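Incidencia: la tienda en línea de Markulano cobra dos veces los gastos de envío al cambiar de dirección
Estado: resuelta, pendiente de confirmación de la clienta
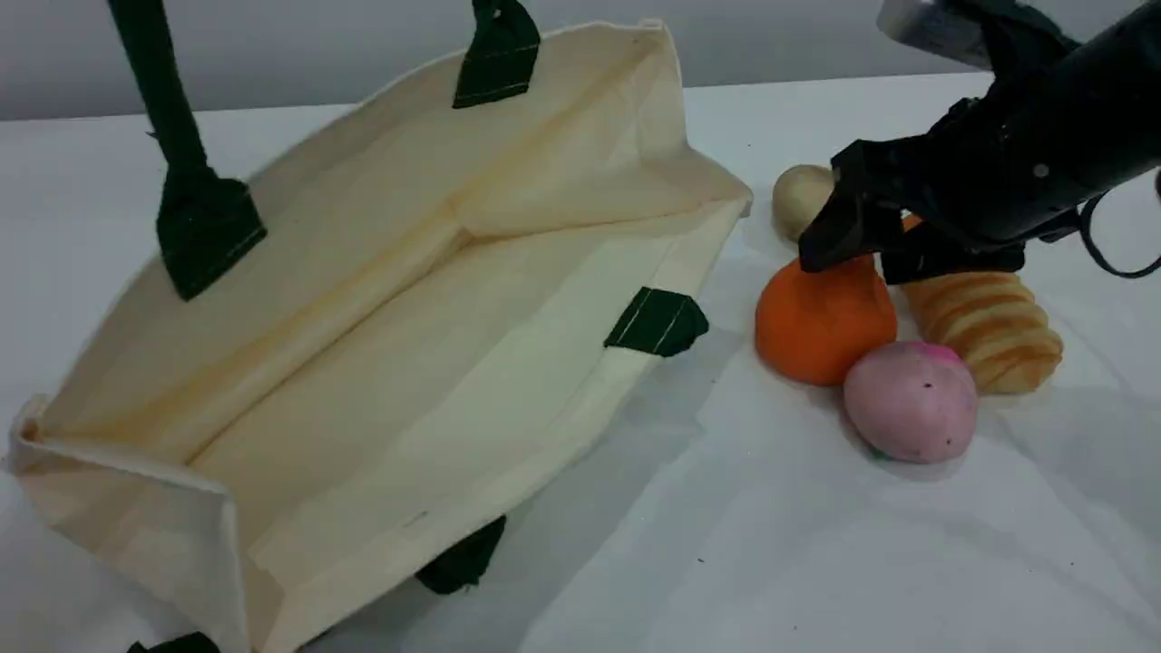 Adjunto 1: bolsa de algodón crudo con asas verde oscuro.

Abierta por: Hülya Coşkun (Markulano, pedidos)
Asignada a: Ylva Torvik (Fostia, soporte de tiendas)
Prioridad: normal, subida a alta el sábado

Mensaje inicial, Hülya Coşkun

Hola a todos, y perdonad de antemano que me extienda, que ya sabéis que yo para contar una cosa necesito contar las tres de antes. Os escribo porque desde que cambiamos el módulo de envíos me están llegando correos de clientes a los que se les suma el transporte dos veces. Al principio pensé que era un despiste de una señora que compra mucho y que a veces se lía con los cupones (un encanto, por cierto, siempre pregunta por la familia), pero luego me ha pasado con otros pedidos y ya no puedo echarle la culpa a nadie.

Lo que veo yo desde el panel es esto: el cliente mete la bolsa en la cesta, pone su dirección, ve el envío bien calculado, y hasta ahí perfecto. Si entonces vuelve atrás y cambia la dirección, por ejemplo para mandársela a una hermana, el total sube otra vez con el mismo importe de envío. En el resumen solo aparece una línea de transporte, pero el total lleva dos. Por eso la gente no lo nota hasta que mira el cargo del banco, y entonces me escribe, con toda la razón del mundo.

He devuelto a mano lo cobrado de más en los casos que conozco, 11 pedidos. Os agradecería muchísimo que lo mirarais antes de que salga el boletín de junio, que ahí vendemos bastante.

Un abrazo,
Hülya

Respuesta, Ylva Torvik

¡Hola, Hülya! No te disculpes, que así da gusto, otros nos escriben «no va» y hay que sacarles el resto con pinzas. He intentado reproducirlo en la tienda de pruebas y a la primera no me ha salido. He cambiado la dirección dentro de la misma provincia, luego a otra, luego he quitado el artículo y lo he vuelto a poner, y el total se ha quedado siempre en su sitio.

¿Me puedes decir tres cositas cuando tengas un rato? Si los clientes afectados compraban con cuenta o como invitados, si habían usado algún cupón y si volvían atrás con el botón de la tienda o con el del navegador. De esto último igual no tienes ni idea, claro, pero por si alguno te lo ha contado.

Hülya Coşkun

He estado mirando con una taza de té al lado y creo que te puedo ayudar. Todos compraban como invitados, todos sin excepción. Cupones, dos sí y el resto no, así que por ahí no va la cosa. Y le he preguntado a la señora de antes, que me ha contestado en cinco minutos: ella le dio a la flecha del navegador en el móvil.

Ylva Torvik

¡Ahora sí! Con la flecha del navegador y sin iniciar sesión me sale a la segunda. Paso los pasos para que queden escritos:

1. Entrar sin cuenta y añadir un artículo a la cesta.
2. Rellenar la dirección y esperar a que aparezca el envío.
3. Volver con la flecha del navegador.
4. Cambiar el código postal y continuar.
5. Comparar el total con la suma de las líneas.

Lo paso a Yiğit, que conoce el módulo Yeon mucho mejor que yo.

Nota interna, Yiğit Karabulut

Visto. Cuando el cliente tiene cuenta, Yeon guarda el cálculo de envío asociado a esa cuenta y lo sustituye al cambiar la dirección. Con los invitados lo asocia a la sesión de la página, y al volver con la flecha el navegador recupera la página antigua con un identificador que ya no coincide. Yeon no encuentra el cálculo anterior, crea otro y los suma los dos. El resumen pinta solo el último, de ahí que no se vea.

Primera prueba: vaciar la caché de la tienda. No cambia nada, tampoco lo esperaba, pero siempre es lo primero que nos van a preguntar.
Segunda prueba: bajar la caducidad de la sesión de 60 minutos a 18. Tampoco, y además molesta a la gente que compra despacio. Lo he dejado como estaba.
Tercera prueba: obligar a recalcular el envío entero cada vez que se abre el paso de dirección. Funciona en ordenador y en móvil. El paso tarda un pelín más en cargar – yo lo noto porque lo estoy buscando.

Güven, ¿me revisas el cambio antes de subirlo?

Nota interna, Güven Tuncer

Revisado. Me parece bien, con un detalle: si el cliente había elegido recogida en tienda, al recalcular se le volvía a marcar el envío a domicilio. Lo he corregido y lo he probado con la cesta vacía, con un artículo y con varios. Subido el sábado por la mañana, que hay menos movimiento.

Respuesta, Ylva Torvik

Hülya, ya está puesto en tu tienda. Si puedes, haz tú misma una compra de prueba como invitada desde el móvil, con la flecha y cambiando el código postal, y me dices qué total te da. Los pedidos anteriores no se corrigen solos, así que las devoluciones que hiciste a mano se quedan como están. Te he preparado un listado de los pedidos en los que el total no cuadra con las líneas, por si se te hubiera escapado alguno. Lo tienes en la carpeta de informes, en la de Alo no, en la otra.

Hülya Coşkun

¡Qué alegría me dais! He hecho la prueba con mi móvil y con el de mi hijo, y en los dos sale bien. Y menos mal del listado – había 2 pedidos más que yo no tenía, de gente que no se había quejado. Les he escrito y les devuelvo el importe esta misma tarde.

Me falta que la señora repita su compra, que quería otra bolsa igual para regalar. En cuanto lo haga os aviso y lo cerramos. Muchas gracias a los tres, de verdad, y dadle un saludo también a Nele Kuhlmann, que fue la que me cogió el teléfono el primer día y tuvo una paciencia conmigo enorme.

Ylva Torvik

Se lo digo. Dejo la incidencia abierta hasta que nos cuentes.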